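4.3 First grip check with a soft item

Now for the fun part: your Cesell arm gets to hold something! Finish the cable routing in 4.2 first.

1. Wipe the tabletop and clear it down to two items, a paper cup and a small fabric pouch. Stand the cup upright, a hand's width or so from the pouch.
2. Set speed to 30 and grip force to 80 on the Dondari panel.
3. Jog the wrist until it points almost straight down over the pouch.
4. Lower slowly, then press CLOSE.

CAUTION: Keep your hands off the table while the arm is enabled.

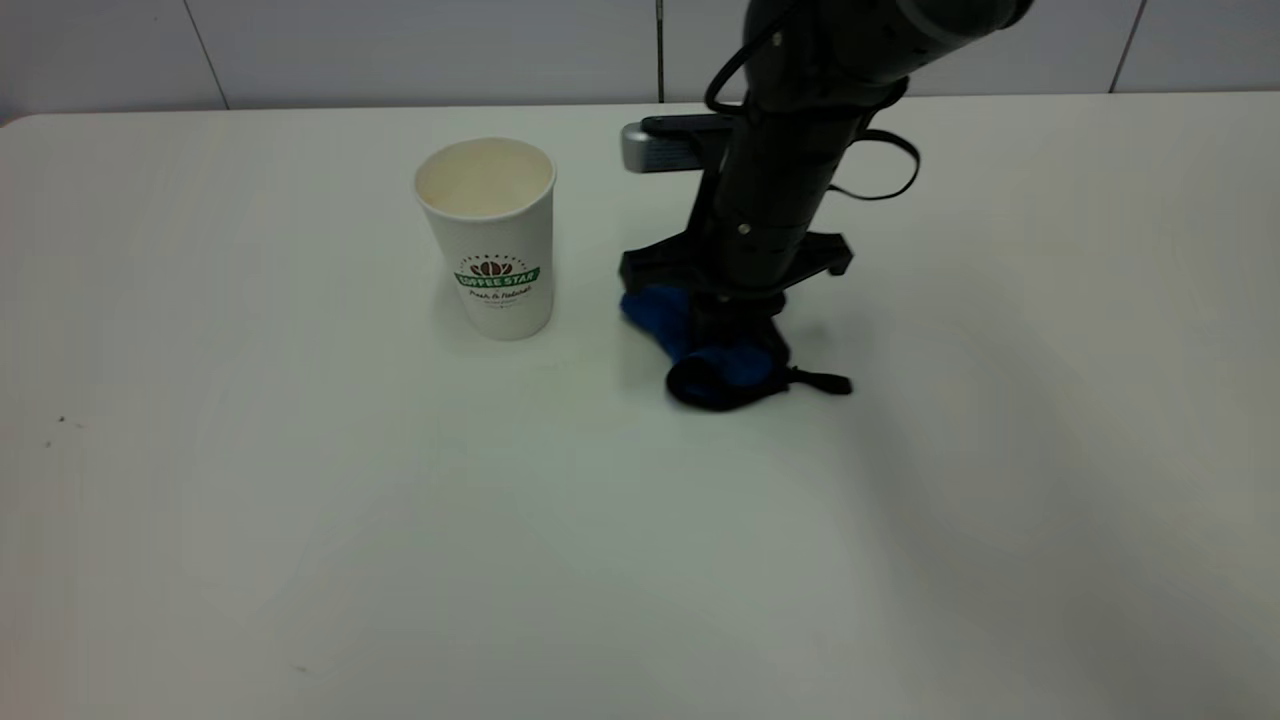
Fig. 4-3. Gripper closed on the blue pouch, cup to the left.

5. Check the cables at the wrist. You want easy, open loops with enough slack for a full turn.
6. Raise the arm 100 mm and hold. If the pouch slips, add a little force and try again. Crumpled fabric is fine, and folds often give the fingers a great hold!
7. Lower, press OPEN, and save the position as SOFT 1.

Note: Repeat this check after every 200 hours of running, and any time you take the wrist camera off its mount.

Once SOFT 1 is saved, go on to 4.4 and try the cup.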